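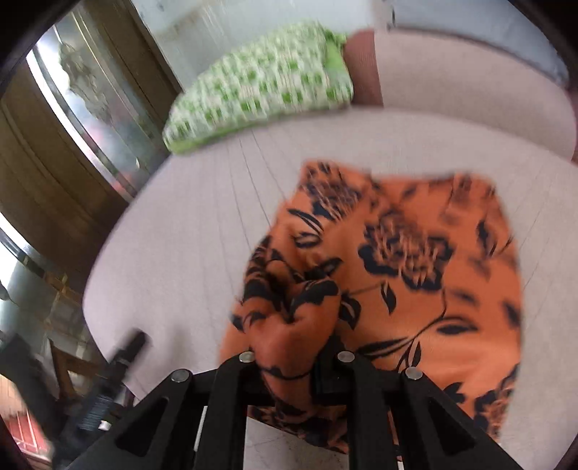
Kenna Cruickshank owns one orange thing, and it has dark flowers all over it. Everything else she wears is gray, or used to be black. "I bought it to cheer up the rest," she says. "The rest didn't notice."

We are in her bedroom at 4 in the afternoon, which is when she does laundry, and the bed is where she does it. She has no table. She had an ironing board, but it went to her brother-in-law, Ross McIver, along with the iron and, she adds after a moment, the extension cord.

Cruickshank folds clothes for other people. Her business, Runstead, will come to your house and deal with whatever is on the chair. She charges $40 an hour and has a waiting list that runs into January. Before that she spent 5 years at Farquharson, a department store where she folded sweaters that customers unfolded in front of her. "I'd do 200 on a good day," she says. "A bad day was the same 200, over and over."

I had expected a system. Most people in her line of work have one, usually with a book attached. Cruickshank has opinions. She believes in folding on the bed because you can't go to sleep until you've finished. She believes fitted sheets should be rolled up and forgiven. Florals, she says, are harder than stripes.

"A stripe tells you when you've gone crooked. With a big flower you have nothing to go by. You fold a peony in half and it looks like a cabbage, and you think, was that straight? You'll never know."

She picks up the orange one by a pinch of cloth at the side, and the whole thing swings into a twist. This is the mistake everybody makes, she tells me, still making it. Thin fabric wants two hands and a flat start. You lay it down, smooth it from the middle out, and only then go looking for corners. If it has bunched up, you let go completely and begin again.

"People won't let go," she says. "They'll pull at one end for ten minutes. I've watched a grown man lose to a pillowcase."

Was that grown man Ross McIver?

"I'm not going to say."

McIver, reached by phone, says it was a duvet cover.

He keeps the books for Runstead and has tried more than once to talk her into expanding. Last spring he had 1,000 flyers printed. They are in her closet, under the sweaters, where she says they make a very good flat base. She has handed out a few, mostly to people who asked her for something to write on.

I ask whether she folds her own clothes to the standard she gives her clients. She looks at the chair in the corner. I look at the chair in the corner. There is a fair amount on it, nearly all gray.

"That's the waiting list," she says.

She goes back to the orange. Sides in, bottom up, once more across, and a flower ends up on top with most of its petals showing. She presses it with the flat of her hand and gives it a look I would call suspicious. Then she shakes it out and hangs it on the back of the door, because she's wearing it to dinner.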